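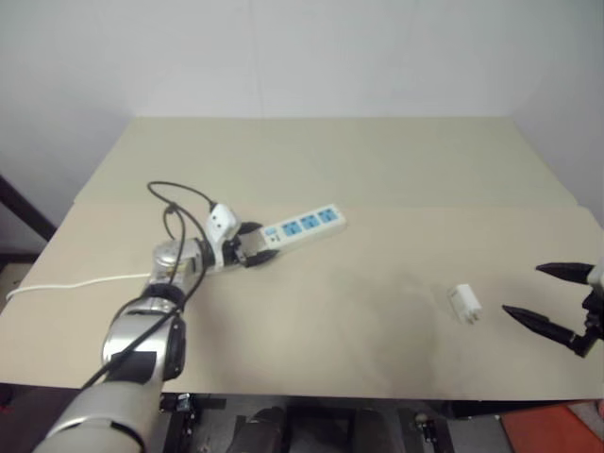 4. Fitting and levelling the Melis worktop

4.1 Before you start
Leave the panels flat in the room for 36 hours before fitting. Check that the wall fixings are suitable for the wall type (see section 2).

4.2 Fitting the rear rail
1. Mark a level line on the wall 103 mm below the finished height.
2. Hold the rail to the line and mark the outer holes first.
3. Drill, insert the plugs and drive the screws until the heads are flush.
4. Check the level again. Correct any error at the slotted holes.

Caution: Do not drill directly above or below a socket. Use a cable detector.

4.3 Fitting the panel
1. With a second person, lower the rear edge of the panel onto the rail.
2. Fit the front legs and tighten by hand only.
3. Turn the feet until the panel is level in both directions.
4. Tighten the leg bolts with the 5 mm key supplied.

Note: The standard panel is 1,065 mm wide. For narrower rooms, trim from the left end only. The right end contains the fixing block.

4.4 Sealing
Run a thin bead of silicone along the wall joint and smooth it with a damp finger. Do not load the worktop until the silicone has cured. Curing times are printed on the tube.

Replacement feet are sold in packs of four under part number 161.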